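I've wanted a robot that could take things apart ever since I learned how much of a recycling shop's day goes into it. So my view is colored by hope, and you should read the rest with that in mind. The question I get asked most is whether machines can do ordinary shop chores yet. My answer is "some of them, slowly, and it's thrilling to watch."

Take the old office desktop. A person at a bench can pull the drive from one without looking up from a conversation. For a gripper it's a real job: find the blue caddy, get the fingers on it, pull in the right direction, and don't bend the rail. 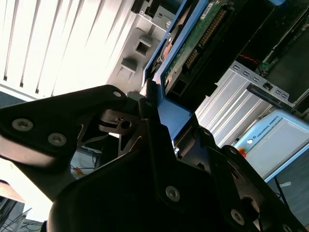
Falo's shop newsletter ran a reader's reply to my last column, and it was blunt: call me when it does 300 machines in a week and I don't have to stand next to it. Fair enough! I can't promise that. But a caddy is a lovely first task, with a fixed shape, a bright color and one way out, and those are the jobs I expect to go first.

Then there's everything else in the box. Latches, brackets, a memory module standing on edge, power wires running wherever the factory let them run. Every maker lays it out a little differently, and the people who do this work carry 30 layouts in their heads without ever writing one down.

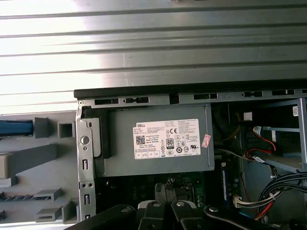

## Cables are the hard part

Stiff things stay where you left them. Wires don't. Push one aside and it comes back, or drags its neighbor over the plug you wanted. I think this is the same problem as folding a shirt or making a bed -- soft stuff has no single shape to learn -- and it's why I'd bet on drive pulling well before laundry.

I'd also bet on people and machines sharing a case for a good while, with a hand going in wherever the fingers can't sort out the mess.
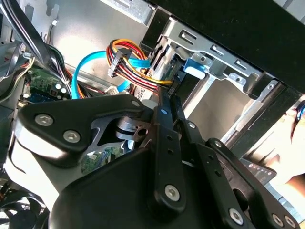

Haworth wrote back that sharing is the worst of both, because you pay for the arm and the worker too. I see the point, but I'd still take it. Let the arm do the dull pulls and let the person do the tangles, and see where the line sits next July. I'm betting it will have moved.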